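Search the boards
Keyword or user name
Go

Rowlands leaving the conference: good move or not?

bleacherbum_52 wrote:
So it's official, Rowlands is moving up and our athletic department has to find a new opponent for rivalry week. I've had season tickets in the old gym forever and I can't remember a winter without that game on the schedule.
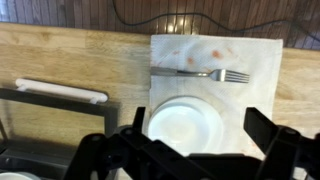
Anyway, my first reaction was to be mad at them, but I've cooled off a little. Their enrollment is way up, they just redid the pool and the track, and their AD has been hinting at this since before the pandemic. What bugs me is how our side handled it. We got one email, two paragraphs, and the second one was a pitch to renew seats. Come on!

Posted Mar 24, 2024

lotari_lefty wrote:
I went to Lotari so I have no dog in this fight, but I think you guys will be fine. We lost our big rival years ago and everybody swore attendance would fall off a cliff. It dipped for a season, then Hadent joined and those games got nasty pretty quick (in a good way). You can grow a new rivalry if the schools are close enough to drive.

bleacherbum_52 wrote:
Close enough to drive is the whole problem, Lefty. Rowlands is 5 miles from my house. The next closest school is Ata, and that's 175 miles with one decent place to eat on the way. Who's making that trip on a school night in sleet?

pressboxpete wrote:
I'll be the bad guy. Rivalry week has been a dud for a while. I was at the last women's game and the announced crowd was 286. That was our big home date! The men's game did better, but half the student section left at halftime. If Rowlands thinks they can do better somewhere else, I don't blame them, and I wish we were thinking the same way.

goaltend_mom wrote:
Pete, the women's game tipped off at 4:30 in the afternoon. People have jobs. My daughter played in that one and I had to use half a vacation day to get there. Put it at seven and see what happens.

pressboxpete wrote:
Fair point on the tip time, I forgot about that. I still say the athletic department has been coasting.

lotari_lefty wrote:
Does anyone know if they can keep playing as a non-conference game? We did that for a couple of seasons after the split and it was kind of fun, everyone was loose.

goaltend_mom wrote:
I asked at the booster breakfast and was told "we're exploring it," so take that for what it's worth. Softball is supposed to still go over there for a doubleheader in April. Basketball I'd be surprised. Rowlands will want home games against the new league and there are only so many dates.

bleacherbum_52 wrote:
If softball can work it out then basketball can too. I don't buy the dates thing. We played Hadent twice in December and neither one counted for anything.

pressboxpete wrote:
Those Hadent games paid for the bus, though. I'd rather see us chase a move of our own than beg for one night a year with a school that's done with us.

bleacherbum_52 wrote:
We'll have to disagree on that one. I'm renewing either way, same two seats behind the scorer's table. Lefty, if Lotari comes through next winter, come say hi.

Recent threads
Hadent gym parking, where do you all go?
Softball schedule is up
Ata road trip, anyone carpooling?
Who has old game programs to trade?

Contact the moderators | Board rules | Back to top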